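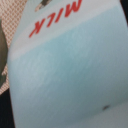
**Turkon weekly: has wave B ended?**

**rvoyle**
Posting my count before the January contract rolls. The drop off the 3,763 high subdivides cleanly into five on the 4-hour chart, so I label that A. The bounce since then is three legs. The third leg stalled just under the 64% retracement and has closed lower two weeks running. I have B complete and expect C down to at least the A low. Short from Thursday's close equivalent on the continuous, stop above the B high.

**slanina_a**
Your A has an overlap problem. On the hourly, the top of leg four trades into the territory of leg one for most of a session. That makes it a three, and the whole decline is then the first part of a flat or a triangle. The C target doesn't follow.

**rvoyle**
The overlap is only on the back-adjusted series. Use the unadjusted front month and it clears by 2 ticks.

**slanina_a**
Two ticks on an illiquid front month. I wouldn't put money on a label that depends on which roll method the vendor picked.

**kvido_b**
Which vendor? Andovden changed its roll from open interest to volume and the old bars were restated. I had to redo every count I kept from before that.

**rvoyle**
Andovden, volume roll. I'll rerun it on the old setting tonight.

**Smaranda Bucur**
Leaving labels out of it: momentum on the weekly made a lower high against an equal price high. Same condition as the last two tops in Turkon. I am short a half position for that reason alone, and I cover on a weekly close above the B high whatever the count says.

**slanina_a**
Same condition was there before the spring rally too. It failed by a wide margin.

**Smaranda Bucur**
Correct, and I took the loss. Hence half.

**rvoyle**
Reran it. On the open interest roll the overlap is there, 4 ticks. I'm moving the five-wave A to alternate and the triangle to preferred. Keeping the short with the same stop, first target now the lower trendline.

**kvido_b**
Can you post the pivots with bar times? My trendline comes in higher than yours.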